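Drolbridge Football Club - ground and equipment check before training
Form 3401, filled in by Fidel Sosa, assistant coach, July

1. Goalposts. Anchors are tight on both ends. The net at the river end has a hole near the left post, I closed it with string for now.
Result: pass, repair net.

2. Playing surface. I walked the full pitch in lines. Two soft places in the centre circle, filled with sand and pressed down by foot.
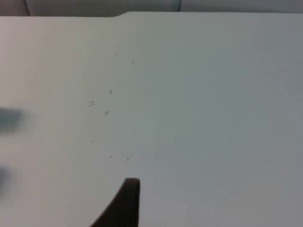
The corner by the car park was also uneven last time and it is better, but I would still not put the sprint drills there.
Result: pass with comment.

3. Portable goals. We have 6. One Brevau goal is missing a rear weight and must stay folded until we get it. Please do not use a bag of balls as the weight.
Result: fail, one goal.

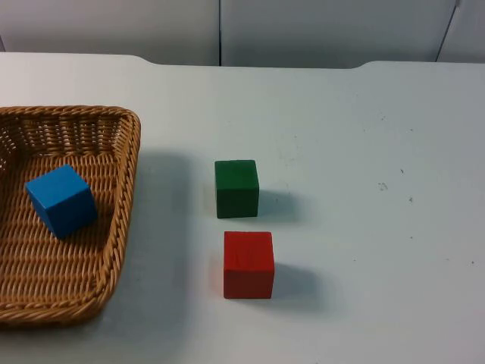 Page 2 of 3

4. First aid. Ice packs and tape are enough for the month. The stretcher strap is worn - I have asked Nasico for the price of a new one.
Result: pass.

5. Floodlights. All came on at the second try. They need around 90 seconds to reach full colour, so switch them on before the players go out. 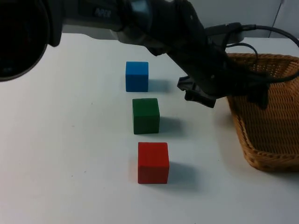
The switch box was not locked when I arrived. Whoever closes the ground, please check it twice.
Result: pass with comment.

Next check: before the under-14 session, same form.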